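Wireless doorbell chime keeps dropping out, Steleo or something else?

tinroof_9
My Steleo doorbell says 1000 feet on the package and I can't get 200 out of it. Button's at the gate, chime's in the kitchen, two brick walls in between. New batteries in the button. Anyone in Clanesbridge or nearby had luck with these?

marlow_k
That 1000 is open field with nothing in the way. Brick kills it. I sent mine back and bought the Marras, been fine since August.

tinroof_9
Is the Marras the one with the plug-in repeater? I don't really want another thing in an outlet.

gatepost
Don't blame the brick yet. Is your button screwed onto a metal gate? Mine was, and moving it over to the wood post fixed it. Same Steleo, same walls.

marlow_k
Mine was on wood the whole time and it still dropped out, so I don't buy that. It's a weak unit.

gatepost
Or you got a dud! One bad one doesn't make them all bad.

tinroof_9
It IS on the metal gate, ugh. I'll try the post tonight. Also changed the channel to 9 in case the neighbors have the same set.

hazelnutty
I have the Wondia and love it, but the ringtones are awful, fair warning. For the spare batteries and the little screws that come with these things I use an old wooden box with dividers, keeps me from digging through the junk drawer.

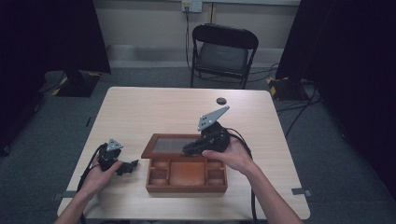
the box with the lid up, two small sections on each side

marlow_k
Nice box. Does the Wondia let you turn the volume down? The Marras only has loud and louder.

hazelnutty
Four levels, and the lowest is still pretty loud if you're napping.

tinroof_9
Moved the button to the post. Three rings out of three so far, I'll leave it a week before I return anything.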